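Subject: Re: [Okoth Lane list] Hard water and dishwashers, again
From: Imani Massawe
Date: Monday, August 11, 2025 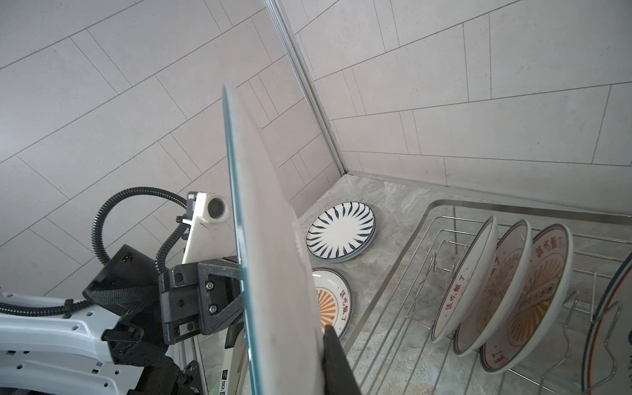 Hello all, and sorry to be slow in answering. I had my sister and her three boys staying until the weekend and the computer was buried under swimming things. I've read all the replies now, with a large pot of tea beside me, and I think between us we have covered most of it, but I did promise to write up what we've learned in our kitchen since the winter, so here goes.

On 6 August Dilys wrote:

> I wonder if anyone else in the Lane has the same trouble as us. Our
> glasses have been coming out of the machine with a white bloom on
> them for months, and now the nice plates are going the same way. I
> have tried a vinegar rinse and it helps for a day or two. My
> daughter says it is the water, my husband says it is the tablets and
> the man who came about the boiler says it is the machine. I don't
> want to buy a new one if we can help it. It is a Karex, one of the
> narrow ones, and it was here when we moved in.
>
> Also, does anybody know whether the bloom comes off for good or
> whether I should stop hoping?

Dilys, I'm so glad you asked, and I think your daughter, your husband and the boiler man may all be a little bit right, which should keep the peace at your end.

The water up here really is very hard. When we came to the Lane I didn't believe it, having grown up somewhere you could hardly rinse the soap off your hands, but you only have to look inside a kettle. So the first thing is the salt. I mean the proper coarse dishwasher salt that goes in the bottom of the machine under the screw cap, and please don't use table salt, as it has other things in it that can clog the works. The narrow Karex has its cap at the back on the left, under the lower basket, and it is a nuisance to get at. Take the basket right out and put an old towel down. Some water will slop over the top as you fill it, and that is quite normal the first time, so don't be alarmed as I was. Run a rinse straight afterwards so the spilt salt doesn't sit on the metal.

The second thing took me far longer to find out. There is a setting for how hard your water is, and ours had been left on the lowest one by whoever fitted it. You could have filled it with salt until Christmas and it would barely have used any! On our model you hold down the start button while switching on and then press it again until the little light has flashed the right number of times. Yours may be different, being older, but I have a paper copy of the booklet and you are very welcome to borrow it. Ours wanted to be on 3 and it was a different machine within a fortnight.

Now, tablets. Geoffrey said in his reply that he swears by the Nonis all-in-one ones and has never put salt in at all, and I'm certainly not going to argue with his glasses, which I have drunk out of many times. But his house is down on the other main, and I do wonder if his water is a bit kinder than ours at the top. We use plain powder now, with salt and rinse aid kept topped up separately. It comes out cheaper, and I can put in less for a light load. I was paying for the tablets out of pure laziness. A box of powder does us 40 washes or so if I'm not heavy-handed — my other half is very heavy-handed, so it has never yet been put to a fair test.

As to whether the bloom will come off for good, I'm afraid it depends which sort you have. If it is limescale it will wipe away with a bit of white vinegar or citric acid on a cloth, and once the salt is sorted out it shouldn't come back. If you rub and rub and the glass still looks foggy when it has dried, the surface itself has been worn, and no amount of vinegar will mend it. I lost my grandmother's sherry glasses that way and I still feel dreadful about it. They are perfectly good to drink out of, just cloudy, and I keep them at the back of the cupboard where I can't see them. So do the vinegar test on one glass before you do anything else, and then you'll know where you stand.

For anything you really care about, I'd wash by hand, or at the very least use the coolest programme and open the door when it finishes so the steam can get out. Gold rims never go in, nor anything with a painted pattern on top of the glaze. I also leave more room between things than I used to. It means an extra load now and then after a big Sunday lunch, but I had two bowls chip from knocking against each other and that cured me of cramming.

Somebody asked about water softeners for the whole house (I think it was Petra, but I've deleted the message by mistake, so forgive me if it was you). We did have a man from Larnora round in February to give us a price. He was very pleasant and stayed for two cups of coffee, and the figure he wrote down was 1,992 pounds with the fitting. I thanked him and put it in the drawer. It would be lovely for the shower and for my hair, but that is a great deal of salt and powder, and you still need an ordinary tap left for drinking. If two or three houses wanted to go in together he did hint that there might be something off, so if anyone is seriously interested do write to me and I'll dig out his card.

Last thing, and then I will let you all get on. Clean the filter! It twists out from the floor of the machine and you can scrub it under the tap with an old toothbrush. I do mine every other Saturday, when I remember. Once I found a whole teaspoon in there, along with a label off a jam jar that had gone to porridge, and the glasses were noticeably gritty until I had cleared it.

Dilys, come up for the booklet any afternoon except Thursday. I'm at number 122, the one with the blue gate, and if I'm not answering I'll be down the garden with the beans, so just come round the side and shout. Bring one of the cloudy glasses with you and we'll try the vinegar on it together.

With love to everyone, and thank you to whoever left the marrows,

Imani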